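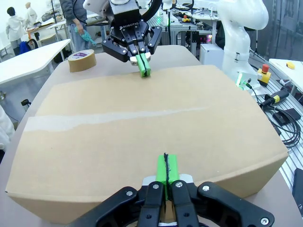 Big box on the bench, flaps closed, brown tape standing behind it.

30/07/2021 — packing corner

Back on the cartons for the Flisine order. I've been using the large tan ones from Furkton, and I like them a lot more than the old stock (sorry Nelu, I know you picked those!). The two top flaps meet nicely in the middle, though the seam on this one has a whitish scuffed strip where they butt together. I asked Tamara whether that bothers the tape and she thinks not, as long as you wipe the dust off first and press hard with the flat of your hand.

Notes to self, and to whoever packs next:
Fill to the top before closing. A half-full box sags the minute you stack it — I lost three that way in July.
One long strip down the seam, then 4 short ones across. Leave 80 mm of overhang at each end.
Brown tape only. The clear stuff from Aubert splits when you tear it and I spend ages picking at the roll.

Still 17 to go, and I need to ask Selamawit where the spare tape lives now. Labels tomorrow if Sulastri gets me the addresses.

Search this notebook
Enter keyword Go

Recent entries
Shelf labels, second try
Bestard foam sheets: cutting notes
Where the good scissors went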